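Meenakshi Kashyap
Thu 28 May

1/ Notes on checking the boundary of a vacant lot before you make an offer. Based on the Pronside parcel I closed on, hillside, no structures, one shared access lane.

2/ Get the recorded plat first, then the deed. On mine the plat gave the north line as 136 feet. The deed gave the same line with a different bearing. The listing from Esulik repeated the deed.

3/ Ask the seller for any existing survey and look at who signed it. Mine had one by Agarwal, done before the lane was widened. Good work, wrong lane.

4/ Walk the corners. You want iron pins or capped rebar, and a fence post doesn't count. I found 2 pins out of four on the first visit. A third was under 14 inches of fill.
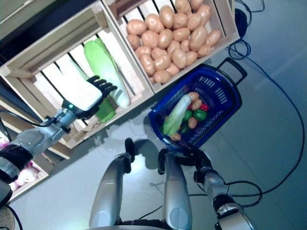
5/ Order a new survey with corners staked. Quote was 12 working days. Ask for easements to be drawn on the sheet - some offices only list them in the notes.

6/ Compare setbacks against the staked lines. The zoning map is drawn to parcel data, and parcel data is drawn for tax purposes. Mine was off enough to move the garage.

7/ Title policy: read Schedule B. The standard survey exception was still in my draft. The title officer at Pornico removed it once she had the signed sheet.

8/ The lane agreement is separate. It runs with the land but says nothing on drainage. Neighbors and I are redoing it in August, will post the wording when it's recorded.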